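Blue on a White Table: Assembling the Artificial Hydrangea

Artificial hydrangeas are sold in two forms: finished stems, and loose components to be put together by the buyer. The second form takes less room in a carton and costs less to ship. It also moves the skilled part of the work to whoever opens the carton. Simin Babaei has spent most of her working life at that end of the process, first dressing show homes in Plumau and now preparing table flowers for Gutthorpe, a rental firm that supplies dining rooms, lobbies and the occasional wedding.

Her subject here is the pale blue hydrangea, the most requested item in the Gutthorpe list from June onward. An arrangement for a small table needs 2 heads, a few stems and several sprigs of leaves. The parts are few. The time goes into getting them to sit together in a way that holds up at close range.

Babaei works on white. A colored surface throws its own tint onto pale petals, and light blue is especially easy to misjudge. On a white table a head that leans toward green can be told at once from one that leans toward violet. Heads from different production runs are compared before any stem is fitted, and mismatched ones are set aside for larger arrangements where a mix of shades is wanted.

The layout before assembly follows one rule: heads and stems together in a tray, foliage out on the table. Sprigs tangle when they are piled. Each leaf has an edge that catches on its neighbor, and pulling two sprigs apart is the usual way a leaf comes off. A loose leaf can go back in the tray for later use. It can fill a gap under a bloom, provided the cut end is hidden.
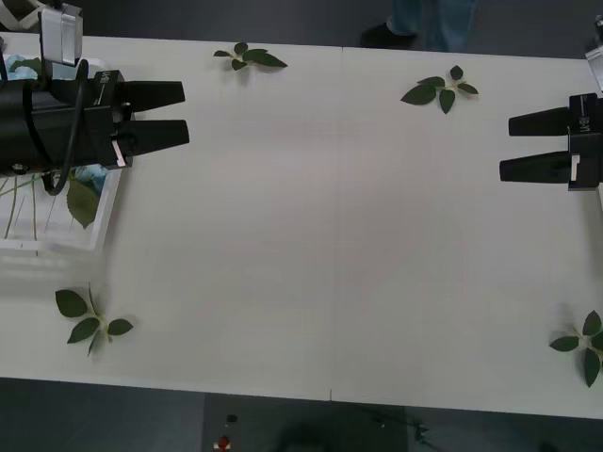 Stems and joints

The stem is the part most buyers ignore and the part most likely to fail. Most stems in this class are a wire core in a green plastic sleeve. The wire carries the load. The sleeve carries the color and grips whatever is pushed onto it.

Fit is checked dry, with no glue. The head goes on, the stem is held upright and turned through a full circle. If the head lags behind the stem, the joint is too loose. A single turn of floral tape around the tip generally cures it. Two turns make the joint so tight that the sleeve wrinkles, and the wrinkle shows.

Glue is the last resort at Gutthorpe. A rental arrangement is taken apart, cleaned and rebuilt many times, and a glued head has to be thrown out with its stem. For a permanent arrangement at home the argument runs the other way, and a small amount of clear adhesive inside the socket is reasonable.

Bends are made by hand, in a long curve, with both thumbs moving along the wire. A sharp bend weakens the core and leaves a pale mark on the sleeve. Babaei bends every stem a little, including the ones that will stand in the center of the vase. A perfectly straight stem is the first thing that gives an artificial flower away.

Setting the heads

A hydrangea head is a mass of small petals in clusters, and the clusters flatten in transit. Opening them is slow work. The petals are lifted from the underside, starting at the base and moving outward, then left alone for an hour. Steam speeds this up, but it also softens the adhesive in some heads, so Babaei keeps it for badly crushed stock.

Two heads of the same color should not be set side by side at the same height. Placed one above the other, with the lower one forward, they read as a single plant with some depth. A leaf between them breaks the outline and hides the place where the petals meet.

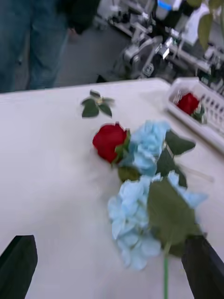
Two light blue heads, one above the other, with broad green foliage worked in beside them.

Leaf color matters more than leaf shape. Olive and dark green can be mixed in the same arrangement, and usually should be. The darker leaves go behind, where they deepen the shadow under the bloom. The lighter ones go forward. A large leaf in front of a head will hide a good part of it, which is useful when the petals on that side are worn.

The catalog from Nic Aodha, a wholesaler Gutthorpe has used for years, lists 200 kinds of foliage sprig. Babaei orders four of them. Her view is that variety in leaves is noticed only when it goes wrong.

Storage between uses

Finished heads are stored in slotted plastic baskets. Air moves through the sides, dust does not settle into corners, and the contents can be checked without lifting anything out. Solid boxes hold moisture after cleaning, and a head put away damp will smell of it by the following Tuesday.

Gutthorpe keeps 2,000 blue heads in rotation. Each is brushed after use and washed when brushing no longer works - cool water, mild soap, no soaking. Stems are wiped and stored flat, apart from the heads. The Gruvel racks in the stockroom take 70 baskets, and baskets are never filled past the rim, as pressure from the one above undoes the work of opening the petals. 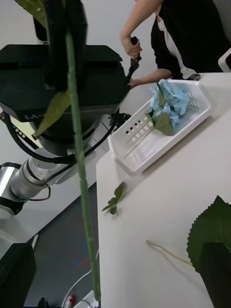
How long does an artificial hydrangea last?
Indoors, away from direct sun, the blue will hold for several years before it fades to gray at the petal edges. In a south-facing window the change can be seen after one summer.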